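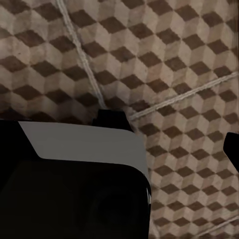
Mollton is a floor and lighting randomization kit for simulated manipulation. It loads into an existing scene, swaps the ground material and light rig at reset, and writes the settings to a log so that a failed episode can be replayed. We used it through December to answer one question: does a wrist-view grasping policy hold up when the floor stops being plain gray?

Setup took an afternoon. The package ships with 31 floor materials, of which 12 are classed as "structured," meaning a repeating pattern with hard tonal edges. The rest are noise, concrete, and solid colors. Configuration is a single text file. The documentation covers every field except the seed offset, which we had to find by reading the source.

Our baseline was the Parusis policy, trained on plain floors only. We ran 300 episodes on plain floors and 300 on structured ones, with the same object poses and the same starting joint angles. The plain-floor failure rate was low enough that we stopped looking at it. On structured floors the policy failed in up to 30 percent of episodes, and most of those failures came before contact. The wrist drifted toward a floor feature and closed on nothing.

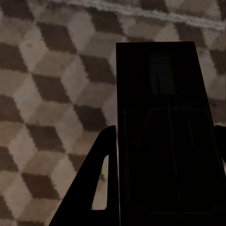
Contrast at the object boundary accounts for more of the drop than pattern scale does. We changed the two separately, which Mollton allows through independent fields. The tumbling-block material was the most useful test of the set. Its darkest diamonds are nearly black-brown, close in tone to a dark target standing between the black fingers, while the beige faces next to them give a strong edge. A policy that has learned "dark region on light ground" has several candidates in view at once. Scaling the pattern down made little difference. Flattening its tones recovered most of the lost episodes.

Retraining with the full material set closed the gap on the floors we held out. It cost a small amount of plain-floor accuracy, which came back with a longer schedule. We did not test transfer to hardware and make no claim about it.

Problems: material swaps leak memory on long runs, and we restarted workers between batches to keep going. Some textures are low resolution and show jagged edges at wrist distance. The light rig has no control for color temperature per lamp. Compared with Serrano, which we used before, Mollton is slower at reset and much better at replay.

Recommended for groups that already have a working simulated grasping setup and need controlled visual variation. If you only need random backgrounds, Serrano is simpler to install.

Filed under: Simulation Tools, Grasping, Reviews

Recent reviews
Cinance episode viewer: second look
Serrano scene randomizer
Choosing a contact model for small parts
Log formats for replayable episodes

Contact | Copyright Cinance Reviews | Back to top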